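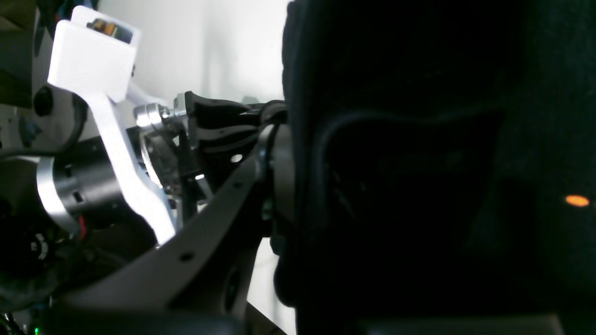 Dark fabric-like surface at close range

How to Wash and Dry Dark Knitwear Without Fading

Dark knits lose color in two ways. Dye leaves the fiber in the wash, and surface fibers break and stand up, which scatters light and makes the cloth look gray. The steps below deal mostly with the second problem. They apply to cotton and cotton-blend sweatshirts, hoodies and track pants.

Before you start

Read the care label. If it says dry clean only, stop. Close all zippers and tie drawstrings in a loose bow. Empty the pockets and brush lint out of the seams.

Step 1. Sort by color and surface

Keep black, navy and charcoal together. Towels and fleece blankets shed and should go in a separate load. New dark items may release dye for the first few washes, so wash them alone until the rinse water runs clear.

Step 2. Turn everything inside out

The inside face then takes the rubbing against the drum. Pull sleeves all the way through. A sleeve left half turned traps detergent at the cuff and dries with a pale ring.

Fold the hood back and open it out. Thick folds hold water and powder – shake each piece once before it goes in.

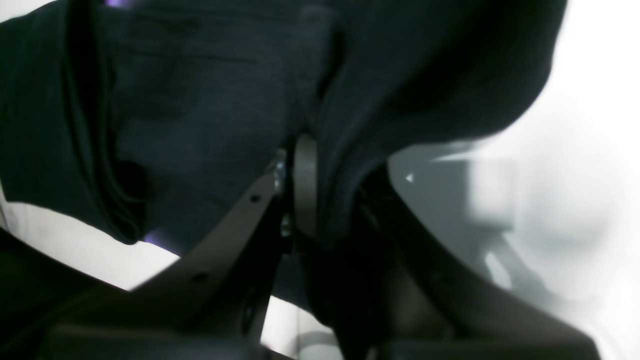

Step 3. Set the machine

Use cold water and the gentle cycle. Fill the drum no more than halfway. Set the spin to low or medium. If your machine has an extra rinse option, turn it on.

Use liquid detergent with no bleach or optical brightener. Measure for the load size and water hardness given on the bottle. Skip fabric softener, as it leaves a film that attracts lint. For hand washing, soak for up to 20 minutes, press the water through the cloth and do not wring.

Step 4. Dry in shade

Remove the load as soon as the cycle ends. Reshape the shoulders and hem by hand. Lay heavy pieces flat on a rack and turn them over when the top side feels dry. Direct sun fades navy faster than repeated washing does.

If you must use a dryer, choose low heat and take the items out while the seams are still slightly damp.

Step 5. Remove pilling

Wait until the fabric is fully dry. Hold it flat with one hand and run a fabric shaver in small circles with light pressure. Stay clear of printed areas, ribbing and seams.

Written by Timothée Guillot
Last updated 07/10/2020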